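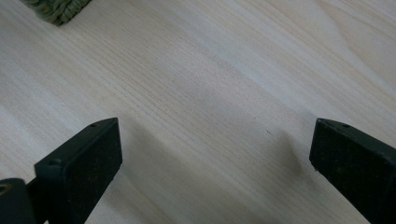

From: Ziad Haddadin
To: gripper-users list
Date: 09/01/2019
Subject: Re: [gripper-users] Starum pads vs. Driltum pads, wrist camera exposure

Sugeng Ginting wrote:

> We are about to order fingers for the hand-held units and I'd like to
> hear from anyone who has run both the Driltum and the Starum sets on
> the same body. Specific questions:
>
> 1. Does the wider Starum finger hide too much of the view at full
> opening? Our labeling people complain about it with the old set.
>
> 2. Did you lock exposure on the camera or leave it on auto? We get a
> lot of blown-out tabletop when the tool is up high and then it all
> goes gray as we come down.
>
> 3. Is the Arlow controller board worth the trouble? The width reading
> on ours drifts and I am not sure whether to blame the board or the
> linkage.
>
> We do mostly small soft goods and some kitchen items, on wood tables.
> No budget for a third round, so I want to get this right.
>
> Sugeng

Sugeng,

I have run both sets on the same body since March. Numbers first, then your questions in order.

Total grasps logged: 1110, over two operators. Of these, 487 were with the Driltum pads and the remainder with Starum. Same camera, same mount, same tables. I did not randomize the order. We did Driltum first and Starum second, so some of the difference is operators getting better. Keep that in mind before you quote any of this to purchasing.

1. View. The Starum fingers are flat blocks with an angled top edge, and at full opening they sit in the lower corners of the image. The gap between them stays clear, and the upper half is table apart from a small woven item in the top left corner. At full opening I have no complaint. The problem starts when you close on something thin. Then the two faces fill the bottom center and the contact line is hard to see, especially black on black. The Driltum fingers are narrower and you keep a view of the object a bit longer. If your labeling people need to mark the moment of contact, that matters. If they only mark open and closed, it doesn't.

One thing that helped was tilting the camera mount forward by 8 degrees. That moves the fingers lower in the image and gives you more table ahead of the tool. Past that we started to lose the fingertips on the closed position. Try it with tape before you print a new bracket.

Matte black is fine for the fingers. I would not go to a lighter color. We tried a light gray set from Rotich for a few sessions and on a pale tabletop the segmentation lost the edge of the finger every time the light changed. With black on light wood the threshold is easy. The pads do pick up dust and show it as light specks, but at our resolution it made no difference to the mask.

2. Exposure. Lock it. Auto exposure meters on the whole image, and two black blocks take up a large part of the lower half, so it pushes the gain up and the wood goes nearly white toward the top. When you come down the tool throws its own shadow between the fingers and you get the gray you describe. Locking does not remove the shadow, but the shadow is then the same from one run to the next. I set exposure with the fingers fully open over bare table at working height, then leave it alone for the session.

The shadow is worth a separate mention. Ours is soft, since the room has diffuse overhead light, but there is usually a darker patch close to the right finger. An early version of our detector called it an object. We fixed that by adding a batch of recordings with nothing under the gripper, fingers open, at different heights and headings. It took one operator a morning. Do the same on each table you plan to use. Wood grain is a bigger nuisance than I expected. Long straight grain gives the tracker almost nothing to hold on to along the grain direction, and the pose estimate slides. Where the grain arches it does better. Leaving a textured item or two near the edge of the work area also helps. It need not be a printed marker; anything with a coarse weave gives you usable corners, as long as it stays put for the whole recording.

3. Arlow board. The board is all right. In our case the drift was in the linkage. We checked by clamping the fingers against a gauge block and logging the width with the tool at rest, then again after a session. With the body clamped and the screws freshly tightened, the reading held. After a session by hand it was off by as much as 2 mm, and retightening the finger screws brought it back. Each Starum finger has a couple of small holes near the top edge and people tend to skip one when they swap pads. Use all of them, with thread locker. I would test the same way before sending a board back.

The connector on the Arlow is poor. Strain-relieve the cable at the handle.

Wear: the Starum pads chip at the lower inside corner if you knock them on the table, and everybody knocks them on the table. I replaced more than 2 pairs for this reason, though none had failed in a way that changed the grip. Driltum pads are softer and don't chip, but they take a set and you have to rezero the width more often.

For small soft goods I would take Starum. For the kitchen items it depends how much is thin and rigid. Flatware was bad with both.

If you want the log, I can send the CSV without the video. Column names are a mess and the width is in raw counts up to the middle of the Driltum runs, where I changed the script.

Ziad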